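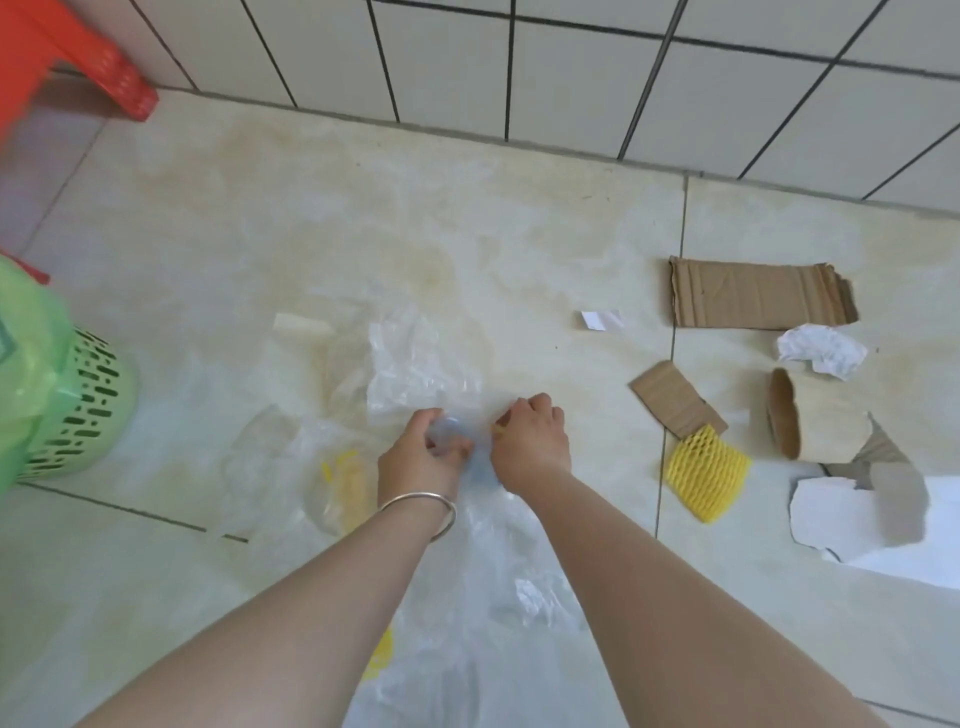
袋を敷いた床で、小さなボトルを両手で。

家事日記の書き手を募集します(在宅・経験不問・字の上手下手も不問)

Ellesau編集室では、家のなかの仕事を毎日書きとめてくださる方を11人募集しています。期間は111日間、書き始めは5月です。集まった日記は編集のうえ、小誌Vodusの別冊としてまとめます。題名はまだ決まっていません。編集室内では「別冊」と呼んでいて、このまま「別冊」になる可能性がそこそこあります。

家事の本なら本屋に山ほどあるだろう、と思われた方。おっしゃるとおりです。棚ひとつ分どころではありません。ただ、あそこに並んでいるのは家事を減らす本、速くする本、楽しくする本、手放す本であって、読み終えるとたいてい新しい容器を買うことになります。私どもも買いました。容器は今、編集室の棚で互いを収納し合っています。

読みたいのはもっと地味なものです。昼前に布巾を替えた。排水口を見て、見なかったことにした。封筒をためておく引き出しが閉まらないので、隣の引き出しに移したら隣も閉まらなくなった。そういうことが淡々と書いてある日記を、一冊分まとめて読んでみたいのです。売れるのかと印刷所の方に聞かれました。心配そうな声でした。

■ この募集のいきさつ

もとはVodusの巻末にあった「今日やったこと」という小さな欄です。原稿が足りない号の埋め草として、編集室の人間が交代で自分の一日を書いていました。特集が「港町の時計塔」だった号で、感想のはがきがほとんどこの欄に集まりました。時計塔の取材には長い出張をしています。欄のほうは校了の晩に、流しの前で立ったまま書いたものです。

はがきの中身も、ほめ言葉とは少し違いました。うちでは布巾は夜に替えます、とか、その順番だと二度手間ではありませんか、とか、鍋のふたはどこに置いているのですか、とか。鍋のふたの置き場所をめぐっては、その後しばらく誌面で往復が続き、結論が出ないまま欄の担当が交代しました。今でも年賀状にふたのことを書いてこられる方がいます。

それならいっそ読者の側に書いてもらおう、というのが今回の募集です。編集室の人間の生活に書くことがなくなった、という事情もあります。

■ お願いすること

毎日、その日にした家の仕事を書いてください。3行以上あれば結構です。上限はありません。上限を設けなかったことを後悔する予感はありますが、読むのはこちらの仕事です。

掃除、洗濯、炊事といった名前のついたものはもちろん、名前のないものを歓迎します。たとえば、届いた荷物を開けて中身をしまい、残った包みをどうするか決めるまで。電池を買ってきて、古い電池をどこに置くか迷っている間。家族が「あれどこ」と言ったときの、あれを特定する作業。回覧板を読んだふりをする時間。来客の前に、ふだん床にあるものを別の部屋へ移し、来客のあとに戻す往復。

何もしなかった日は「何もしなかった」と書いてください。これも3行お願いします。試しに書いてみると、何もしなかった日を3行書くのは骨が折れます。編集室で試した者は、2行目でうっかり洗い物をしていました。

書き方は自由です。ですます調でも、である調でも、箇条書きでもかまいません。俳句になってしまう方が過去におられましたが、それも止めません。ただし季語のために家事を曲げるのはご遠慮ください。

時刻は書いても書かなくてもかまいません。書く場合は、だいたいで。「夕方」「寝る前」「電話のあと」で足ります。

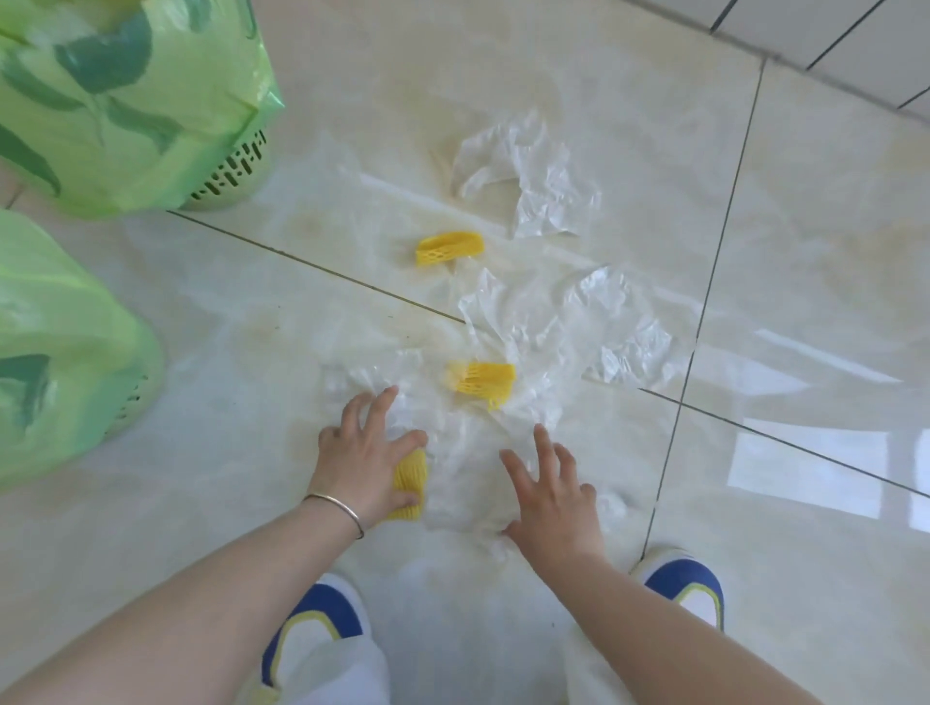
Settimio Lo Prestiによれば、家事の日記でまっさきに嘘が混じるのは時刻で、その次が「ついでに」という言葉だという。ついでに窓を拭いた、と書いてあったら、その人は窓を拭くために立ち上がっている。自分の日記を読み返したら「ついでに」だらけで、本来の用事がどこにも書かれていなかった、とも言っていた。

この話が出て以来、編集室では「ついでに」が使いにくくなりました。郵便局に行くついでに切手を頼む、という程度のことでも、みな一度口ごもります。応募される方は気にせずお使いください。嘘が混じった日記も、混じったまま読みます。

■ お願いしないこと

改善は求めません。日記をつけると暮らしが整う、と書いてある本もありますが、整ってもらうと後半に書くことがなくなるので、どちらかといえば困ります。整ってしまった場合は、そのように書いてください。元に戻った場合も、そのように。

節約の成果、献立の栄養、部屋の美しさも審査しません。部屋の写真も要りません。お送りいただくと編集室の誰かが必ず自分の部屋と比べ、午後の仕事に差し支えます。

商品名はなるべく避けてください。洗剤なら「洗剤」、もう少し言うなら「いつもの洗剤」「安かった洗剤」で通じます。どうしても商品名でないと気持ちが伝わらない場面があることは承知しています。そのときは書いておいていただければ、編集の段階で相談します。

家族や同居の方について書く場合は、ご本人に見せられる範囲でお願いします。見せたら揉めた、という場合、揉めた件を日記に書くかどうかはお任せします。

■ 応募できる方

家に住んでいる方。

と最初は書いていたのですが、下宿、寮、船、親戚の離れ、職場に寝泊まりしている時期の方はどうなのか、と問い合わせをいただきました。どれも歓迎します。寝起きする場所があって、そこに何かしら片づけるものがあれば応募できます。ないという方には、うらやましいと申し上げるしかありません。

年齢は、別冊が出るまでに成人している方とします。お子さんが書きたがっている場合は、保護者の日記の一部として登場していただくのがよいと思います。前に「お手伝いをした」という一文をめぐって親子で見解が割れた例があり、両方載せたところ好評でした。

一人暮らしの方、大人数の方、どちらも足りていません。家事を一手に引き受けている方と、ほとんど何もしていない方の両方から応募があると助かります。後者はご自分が該当すると気づいておられないことが多いので、同居の方からそっとお知らせください。

文章を書く仕事の経験は要りません。経験のある方も応募できますが、一文目で読者の心をつかもうとする癖はいったん玄関に置いてきてください。布巾の話に引きは不要です。

■ 書くもの、送り方

手書きの方には、編集室からCillanceのノートをお送りします。罫線が薄く、紙がやや硬く、開いたままにしておくと自分で閉じます。在庫がたくさんあります。ほかのノートを使ってくださってもかまいませんし、裏の白い紙を束ねたものでも読めます。鉛筆でもペンでも。油はねや醤油の跡は、そのままで結構です。

電子メールで送られる方は、本文に直接書いてください。添付の形式が凝っていると開けるまでに半日かかり、開けた人の日記が「添付を開けた」で終わります。

送るのは月の終わりに一度、まとめてで構いません。毎日送っていただいても怒りませんが、毎日お返事はできません。ためてしまった分を後から思い出して書くのも、ほどほどなら認めます。すべての日に同じ天気が書いてあると、さすがに気づきます。

ノートは別冊の完成後にお返しします。返却不要の方は一筆ください。返却不要と書いておきながら後で返してほしくなる方のために、しばらくは捨てずに持っています。

■ 謝礼

日記1日分につき1341円をお支払いします。長さによる増減はありません。3行の日も、便箋を継ぎ足した日も同額です。

なぜこの半端な額なのかと必ず聞かれるのですが、使える予算を人数と日数で割って、端を落とした結果です。きりのよい額に丸めようという意見は出ました。丸めるなら下に丸めるしかないとわかった時点で、意見は引っ込みました。

お支払いは期間の途中に一度、終わってから一度の計二度、振込です。別冊ができましたら差し上げます。追加でご入用の方には書き手の割引があります。親戚に配るとよいと思いますが、義理の実家の回が載っている方はご一考ください。

途中でやめる場合も、それまでに書いた分はお支払いします。やめる理由は聞きません。前触れなく日記が来なくなったときだけ、はがきで一度おたずねします。

■ 掲載について

別冊には全員の日記が載りますが、全日分は載りません。編集室で選び、短くすることがあります。削る前に一度お見せします。削ってほしくない行には、余白に印をつけておいてください。全行に印がついていた場合は、印がなかったものとして扱います。

名前は本名でも筆名でも、イニシャルでもかまいません。町の名前や勤め先など、知人が読めばわかってしまう部分は、ご希望に応じて伏せます。とはいえ鍋のふたの置き場所ひとつで誰の家かわかった、という手紙が過去に届いていますので、完全には請け合えません。

日記の著作権は書いた方のものです。別冊とVodus本誌に載せること、それに関する短い紹介文に引用することだけ、お許しをいただきます。

■ 選び方

応募が多い場合は、編集室で読んで決めます。うまい文章から順に、とはなりません。暮らし方や書き方がなるべくばらけるように選びます。したがって選ばれなかったとしても、文章や家事の出来とは関係がなく、似た暮らしの方がすでに決まっていただけのことがほとんどです。これは慰めで書いているのですが、本当でもあります。

面接はありません。決まった方とは、始める前に電話で短くお話しします。ノートの送り先と、書かれたくない話題の有無をうかがう程度です。お近くの方は喫茶Guimarãesまでお越しいただければコーヒーをお出しします。編集室より片づいているので、打ち合わせはだいたいそちらでしています。

■ 応募の方法

次のものをEllesau編集室までお送りください。郵便でもメールでも受け付けます。

お名前、ご連絡先、謝礼の振込をご希望かどうか(希望しないという方が以前おられて、経理が大変困りました。できれば希望してください)。

住まいのようすを短く。間取り図は不要です。「坂の上の二階で、物干しに西日が当たる」くらいで。

見本として、昨日した家の仕事を3行以上。昨日が特別な日だった場合は一昨日でもかまいません。応募のために大掃除をされる方が毎度いらっしゃいますが、文面から洗剤のにおいがするので、すぐにわかります。

志望の動機は要りません。書いてくださっても読みますが、選ぶときには見ません。

締め切りは、席が埋まったときとします。日付で区切ると前の晩に全部届くことを、前回学びました。埋まりましたらこのページの一番上に書きます。書き忘れていたらご指摘ください。

■ よくいただくおたずね

夫婦で別々に応募できますか。
できます。両方選ばれた場合、互いの日記は別冊が出るまで見ないでいただけると編集としては大変うれしいのですが、同じ食卓で書かれるのでしたら無理でしょう。

外に頼んだ家事は書いてよいですか。
どうぞ。頼む前に自分で少し片づけてしまったなら、そちらもぜひ。

旅行中の日はどうしますか。
宿で何をしたか書いてください。たたまなくてよい布団をたたむ、洗面台の水滴を拭く、ごみをひとつの袋に集めておく。そうした行いがあったかどうか。なければ、なかったと。

引っ越しの予定があります。
たいへん結構です。結構というのは編集室の都合で、ご本人にはお見舞いを申し上げます。

仕事が家でできるものなので、どこまでが家事かわかりません。
私どももわかりません。迷ったまま書いてください。机を拭いたのが仕事のためか家のためか、という話を半月続けて書いてこられたら、たぶん載せます。

犬の世話は家事に入りますか。
入ります。猫も入ります。金魚については意見が割れましたが、水を替えているなら入れてください。

日記をつけて続いたためしがありません。
編集室にもおりません。Vodusが毎号遅れずに出ているかどうかをご覧いただければ、おおよそお察しいただけると思います。

鍋のふたはどこに置けばよいのでしょうか。
募集へのご質問としてはお答えしかねます。

■ あわせて募集:清書のお手伝い

手書きのノートを打ち込んでくださる方を、若干名探しています。癖のある字を読むのが苦にならず、読めない箇所を想像で補わない方。ここが肝心で、以前「鍋を焦がした」が「鯉を逃がした」になったまま校正を通り、池はどこですかと読者からたずねられました。書いたご本人は面白がってくださいましたが、二度は頼れません。

作業はご自宅でも編集室でもできます。編集室は建物の3階で、エレベーターはありません。報酬と時間は、分量を見てからご相談します。ご興味のある方は、応募の封筒かメールの件名に「清書」とお書きください。日記と清書の両方に応募される場合、ご自分のノートの担当にはなれません。直したくなるからです。

お問い合わせはEllesau編集室、別冊係まで。電話は昼休みを外していただけると、口のなかに何もない状態で出られます。

9/4/24 Ellesau編集室

追記。ノートを先に送ってほしいというお申し出が続いていますが、お送りするのは書き手が決まってからになります。ノートだけ欲しい方は、その旨を書いて切手を同封してください。前述のとおり、自分で閉じます。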